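Notebook - November - body lotion, batch 742

Remade the Plillutard body lotion at 200 g with the fragrance dropped to half. The last version smelled fine in the jar but took over on skin after an hour or so. Used the Corketix emulsifier again. Oil phase in first, water phase poured slowly, stick blender in short bursts, then hand stirring until it thickened. Preservative went in late, once it had cooled enough.

Texture is better than the last one. Still drags a bit on the backs of the hands. I want to try swapping part of the shea for the lighter ester from Panagiotou before changing anything else. 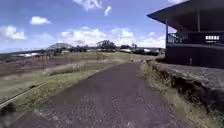 Color is the other open question. The Sesow mica gave a pink that looked dusty in daylight and nearly orange under the bench lamp, so the label shade needs picking by the window. For the gift set I would go quieter - the dry yellowish tufts in the green grass beside the path are close to what I want for the box, with the dark grey of the asphalt for the lettering. Will mix a swatch card and leave it on the shelf.

To do: pH again in the morning, 4 jars to the warm cupboard, 2 to the fridge. Order more pump tops. The scale needs a new battery.

Last updated: November
2 comments | 4 shares
Contact | Back to top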